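Wasirar Folding Table, Set-up and Care Guide
Section 4: Using two tables side by side

Two Wasirar tables can be stood together when one doesn't give you enough room for a meal. Read Section 3 (Opening the legs) first if this is your first time setting up.

4.1 Placing the tables

1. Choose a level, hard floor. Roll back any rug that would sit under only some of the feet.
2. Lay the first table face down on a blanket and open the legs until they stop.
3. Turn the table upright. Ask a second person to take the other side. Do not drag it by one leg.
4. Press down on each corner in turn. If the table rocks, move it a little and try again.
5. Open the second table the same way and bring it up to the first. Leave 40 mm between the edge trims.

Note: The tables do not lock together. Each must stand steady by itself.

CAUTION: Keep fingers clear of the leg crossing when opening or closing. Do not let children fold the table.

4.2 Setting out and clearing

1. Wipe both tops with a damp cloth and dry them.
2. Put heavier dishes down first, well in from the edge.
3. Add cups and cutlery.
4. When clearing, take cups away before the bowls. Lift metal bowls clear of the surface. Sliding them will dull the printed finish over time.
5. Don't leave anything standing across the gap.

CAUTION: Maximum load is 80 kg per table, spread evenly. Do not sit, stand or lean on the top.

Note: Pots straight from the stove need a trivet. Heat marks in the print can't be polished out and are not covered by the warranty.

Two tables with bowls on the marble-pattern top

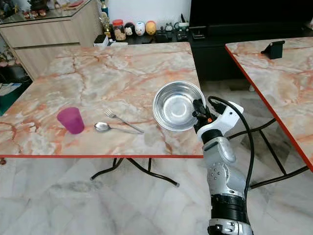
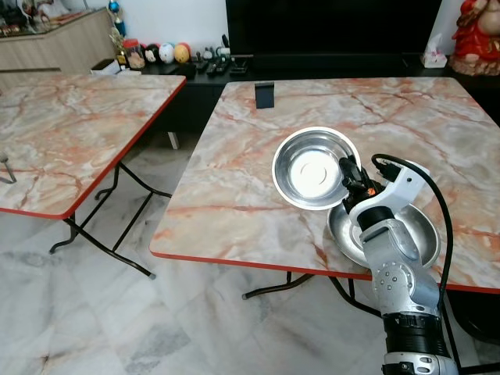
Colour and pattern vary a little from one production run to the next, so buy both tables at once if a close match matters to you. Check the run number on the sticker under the top; numbers up to 253 have the older leg clip and take a different spare. The red-orange edge trim needs a look as well, particularly at the corners. If it has started to lift, press it back with a dry cloth and stop using that side until it has been glued. Stainless bowls and cutlery can go straight onto the marble print, but wipe up tea, turmeric and tomato sauce within a few minutes. Use mild dish soap only. Bleach and scouring pads will take the gloss off.

4.3 Folding away

1. Clear and dry both tops.
2. Move the tables apart before folding either one.
3. Turn each table face down on the blanket and close the legs.
4. Store upright in a dry cupboard, tops facing each other with a towel between.

For spare clips and edge trim, see Section 6.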